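Start Über uns Förderung Projekte Berichte Kontakt

Zwischenbericht zum Vorhaben »Existenzgründung und Leerstand in Urnudach«

Berichtszeitraum: Beginn der Förderung bis Ende Juli
Empfänger: Nakamura-Stiftung, Bereich Regionale Wirtschaft
Berichterstatter: Everett Mbeki, Projektleitung

Stand der Arbeiten

Das Vorhaben ist auf 24 Monate angelegt. Es soll Gründerinnen und Gründer in Urnudach und im Nachbarort Nilholm beraten und ihnen für die Anlaufzeit Räume vermitteln, die sonst leer stehen. Die Beratungsstelle hat ihren Betrieb wie vorgesehen aufgenommen. Der Start in Nilholm hat sich dagegen verschoben, weil der Mietvertrag mit der Gemeinde dort erst im zweiten Anlauf zustande kam. Strittig war die Haftung bei Untervermietung. Die jetzt gültige Fassung sieht vor, dass die Projektträgerin Hauptmieterin bleibt und Nutzungsvereinbarungen von jeweils höchstens acht Monaten abschließt. Eine Verlängerung ist einmal möglich.

Beratung

Die Erstgespräche finden vormittags statt, nach Absprache auch ab 17 Uhr. Die späten Termine werden deutlich besser angenommen als erwartet. Viele Interessierte sind noch angestellt und wollen ihr Vorhaben zunächst im Nebenerwerb erproben. Der Leitfaden für das Erstgespräch wurde deshalb um einen Abschnitt zur Krankenversicherung und zur Anzeige der Nebentätigkeit beim Arbeitgeber ergänzt.

Inhaltlich überwiegen Handwerk, Lebensmittel und haushaltsnahe Dienstleistungen. Anfragen aus dem Bereich Onlinehandel gab es auch, dort wird aber selten ein Raum gebraucht, und die Fragen betreffen fast nur Steuer und Verpackungsregister. Wir verweisen in diesen Fällen an die zuständigen Stellen und führen die Beratung nicht selbst weiter. Das war im Antrag so nicht vorgesehen und sollte bei der nächsten Fassung der Zielvereinbarung berücksichtigt werden.

Aus der Beratung sind bisher vier Gründungen hervorgegangen, zwei davon im Vollerwerb. Eine weitere Interessentin hat ihr Vorhaben nach der Finanzplanung zurückgestellt. Wir führen diesen Fall nicht als Misserfolg. Die Planung hat gezeigt, dass die Rücklagen für das erste Jahr nicht gereicht hätten.

Räume

In Urnudach stehen dem Projekt zwei Ladenlokale und ein Büroraum im Obergeschoss der früheren Sparkassenfiliale zur Verfügung. Die Ladenlokale sind vergeben. Der Büroraum wird tageweise genutzt, die Belegung läuft über eine gemeinsame Liste, die bisher ohne größere Überschneidungen funktioniert. Für Nilholm ist die Übergabe vereinbart, der Brandschutznachweis liegt vor. Offen ist dort noch der Internetanschluss. Der Anbieter hat den Termin zweimal verlegt, und bis auf Weiteres muss ein Mobilfunkrouter genügen.

Mit den Eigentümern weiterer leer stehender Flächen wurde gesprochen. Die Bereitschaft zur befristeten Überlassung ist unterschiedlich. Wer in absehbarer Zeit verkaufen möchte, scheut auch kurze Nutzungen — selbst dann, wenn Nebenkosten und Versicherung vollständig übernommen werden. Ein Mustervertrag mit Räumungsklausel liegt inzwischen vor und soll diese Gespräche erleichtern.

Zusammenarbeit mit Erine

Das Buchhaltungsprogramm Erine wird den Gründungen für die Dauer der Nutzungsvereinbarung gestellt. Die Einführung hat mehr Zeit gekostet als geplant. Vor allem die Zuordnung der Belege bei gemischt genutzten Fahrzeugen führte zu Rückfragen. Wir haben daraufhin eine kurze schriftliche Anleitung erstellt und bieten eine Sprechstunde an. Seitdem sind die Rückfragen zurückgegangen. Ob die Lizenzen nach Ablauf der Förderung von den Betrieben selbst getragen werden, wird im Herbst abgefragt.

Mittelverwendung

Die Ausgaben für Personal liegen im Plan. Bei den Sachkosten wurde in Urnudach weniger verbraucht, da Möbel aus der Filiale übernommen werden konnten. Der verspätete Start in Nilholm führt zu einer Verschiebung von Mietkosten in das Folgejahr. Wir bitten um Zustimmung, die nicht verbrauchten Mittel zu übertragen. Der Gesamtrahmen ändert sich dadurch nicht. Eine Aufstellung nach Kostenarten liegt als Anlage 2 bei.

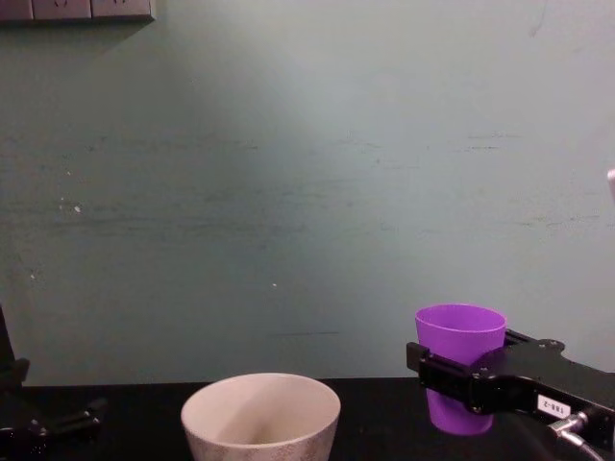 Everett Mbeki: Zur Übertragung möchte ich ergänzen, dass wir die Mittel ausschließlich für Miete und Nebenkosten in Nilholm brauchen. Eine Umwidmung zugunsten von Personal oder Werbung ist nicht beabsichtigt. Falls die Stiftung nur einem Teil zustimmen kann, hätte die Miete Vorrang, die Nebenkosten könnten wir notfalls für zwei Monate aus Eigenmitteln vorstrecken.

Abweichungen vom Antrag

Der geplante Gründerstammtisch wurde nach dem zweiten Treffen ausgesetzt. Die Teilnahme war gering, und die Anwesenden wünschten sich eher Einzeltermine. An seine Stelle tritt eine Veranstaltung je Quartal mit einem festen Thema. Vorgesehen sind zunächst Preisgestaltung und Mahnwesen.

Die Befragung der ansässigen Betriebe zur Nachfolge wurde begonnen. Der Rücklauf aus Nilholm fehlt noch weitgehend — der Fragebogen ging dort erst kurz vor den Ferien hinaus. Eine Erinnerung ist vorbereitet.

Nächste Schritte

Bis zum nächsten Bericht sollen die Räume in Nilholm bezogen und die ersten Nutzungsvereinbarungen dort geschlossen sein. Für die Ladenlokale in Urnudach ist zu klären, ob die jetzigen Nutzer verlängern oder in eigene Mietverhältnisse wechseln. Mit einem der beiden Eigentümer laufen dazu Gespräche. Die Auswertung der Nachfolgebefragung wird nachgereicht, sobald der Rücklauf aus beiden Orten vorliegt.

Um Rückmeldung zur Mittelübertragung wird vor Beginn der Haushaltsplanung gebeten.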